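Planning the Purchase of a Tabletop Arm: Notes From the Budget Cycle

This post continues my notes on the equipment plan for the coming year. The earlier installments covered storage and floor space. The present one concerns the largest single item in the plan, a tabletop robot arm with a two-finger gripper, and the order in which the money for it should be committed.

The principle I have followed is that no purchase order should be issued until the intended work has been modeled. Our unit adopted chess as the trial task. The pieces are small, they differ in height and width, and they stand close to one another, so a gripper that is too broad will disturb its neighbors. A gripper that can manage a pawn in simulation has at least earned a place on the list of candidates. 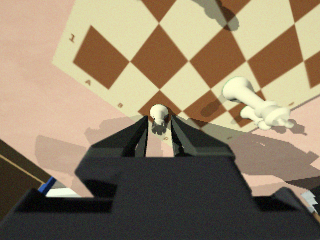
Simulated handling trial: a white pawn between the fingertips, with the queen on its side at right.

Fingertips deserve a separate line in the budget. In my first draft they were included in the price of the arm, and this was a mistake. The fingers supplied as standard may be suitable for cartons or machined blocks and quite unsuitable for a turned piece with a rounded head. Three suppliers were asked to quote on the same written requirement. Calteck quoted the arm and gripper together, with spare fingers as an option. Pagano quoted each part on its own, which made the document longer and the comparison easier. Moris declined to quote on the gripper and offered the mounting hardware only.

I would advise any reader in a similar position to request separate prices for the following:

Arm and controller
Gripper body
Fingers, first set and spares
Mounting base and bolts
Table
Cables and connectors
Training for operators
Extended warranty
Freight and unloading

The last entry is often forgotten. Our quotation for freight assumed a loading dock with a leveler, and the Skonlow building has none. A lift-gate truck was added at our expense after the first review.

The table also required more thought than expected. An arm of this type exerts force on whatever supports it, and a light office table will move. The reach of the arm must then be compared with the size of the top, so that the work can be placed where the elbow and wrist have room. A simulated layout is a sensible way of settling such matters before anything is drilled. Moving a base in software costs an afternoon at most. Moving it on a finished table leaves holes.

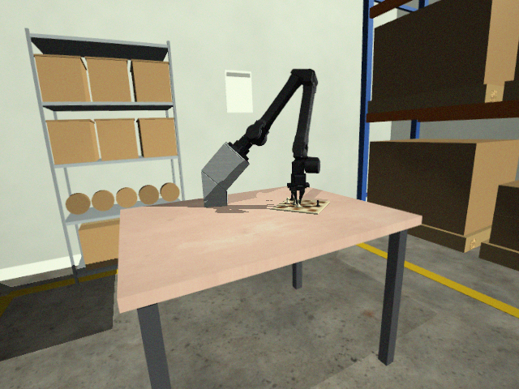
Placement in relation to storage is the next question. The plan for Skonlow calls for the arm to share a room with shelving and pallet racking, and the aisles must remain open for deliveries. I have therefore budgeted for floor marking and for a safety assessment by an outside party. The assessment should be ordered before the equipment arrives. If the assessor asks for guarding or a scanner, the cost can then be met from the same year's funds. If the request comes later, it will compete with everything else in the next cycle.

On the matter of timing, the quotations we received are valid for 48 days. Approval in our organization passes through 2 stages, and the second does not meet every month. I have asked both Calteck and Pagano to confirm in writing that prices will be held through September. Calteck has agreed. Pagano's reply is still outstanding as I write, and the comparison table in our file has been marked accordingly.

A contingency of 20 percent has been added to the total. Some of my colleagues regard this as high. I have kept it for the present, as the freight correction alone used up a noticeable part of the amount, and the electrical work has yet to be priced. Should the contingency remain unspent, the first claim upon it will be a second set of fingers, followed by a spare cable.
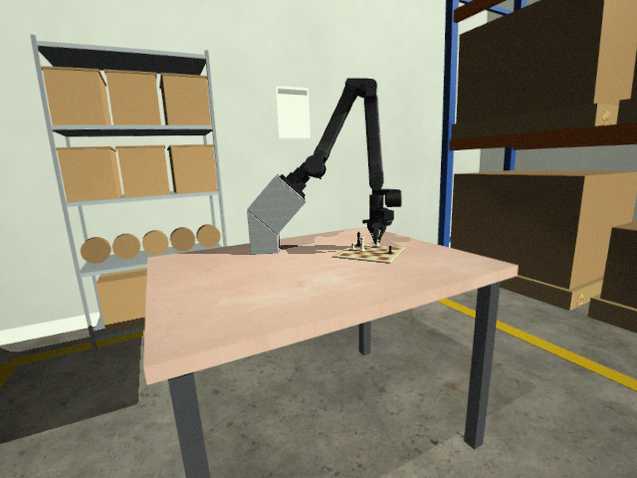 Staff hours should be entered in the plan as well. The price of an arm is visible to everyone who reads the budget, while the hours needed to program it are usually absorbed by people who already have other duties. I have entered these hours as a separate cost, with a named position responsible for them. The same applies to the upkeep of the simulation. If the model is not revised when the real table, base and fingers are chosen, it will cease to be of use for planning.

There remains the question of leasing. Calteck offers a lease with an option to purchase at the end of the term. The monthly figure is attractive, but the agreement excludes wear items, and fingers are treated as wear items. It also requires that all repairs be carried out by the supplier. I have requested a revised version in which spare parts may be stocked and fitted by our own staff. Until it is received, the plan will show outright purchase.

The next post will deal with the electrical work and the acceptance test. Readers who have drafted an acceptance test for a similar arm are invited to leave the main headings in the comments, particularly with regard to repeatability and the handling of dropped parts.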